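Urkinlow Guest House Co-op - minutes, 4/3/22

Present: Radoslava Halás (chair), Juraj Vondráček, Ľudovít Malý, Ezekiel Alcantara, and me, Anežka Mikuš, typing as fast as I can. If I got your words wrong, tell me before the next meeting and I'll fix them!

March minutes were read and passed. Ľudovít wanted it added that he did return the ladder, so now it's added.

Breakfast. We went back and forth on this for ages. Ezekiel wants to stop cooked breakfast on weekdays and put out bread, fruit, cheese and boiled eggs. Juraj thinks guests book us for the pancakes (I'm with him, I eat them too). We agreed to try the cold breakfast for two weeks in the slow part of the season and ask people at checkout what they thought.

Boiler. Bednárik came and looked at it and wants 472 for the new valve, parts and labor. Radoslava has the quote in the blue folder. Passed, all in favor, and please can it be done before the choir group gets here - there are 22 of them and they will all want showers at the same time.

Bedding. The old pillows are going. We have 1000 set aside for the bedrooms this year and I'd like most of it to go on pillows and sheets, with whatever is left for the hallway lamps. I asked for 16 new pillows to start with, medium firm, and plain cream sheets again so everything can go in one wash.

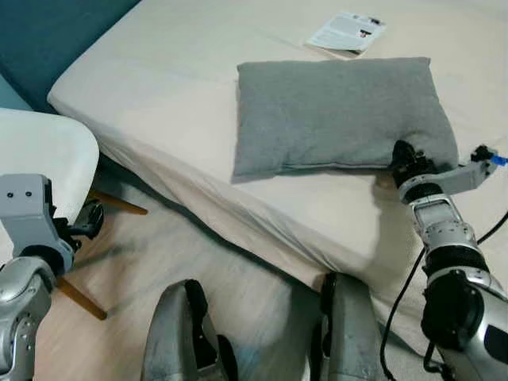 Juraj wasn't sold on medium firm and said that side sleepers would be stacking two of them by midnight, so could we get a few firm ones and keep them in the hall closet for anyone who asks. Fine by me. Radoslava said to take four firm out of the same order and leave the total alone. Agreed. I'll order from Zaser unless Clumus gets back to me with a better price by the end of the week.

Garden gate. Still sticks. Ľudovít will plane the bottom edge and Ezekiel will hold it, or the other way around.

Late arrivals. We've had people ringing the bell after eleven again. Radoslava will redo the booking email so the part with the key box code comes first, in bigger letters.

Any other business: Ezekiel asked if we could have the piano tuned. Put off to next time, when we know what the valve really cost.

Next meeting is at Juraj's, same time. Bring your own mug, he only has three.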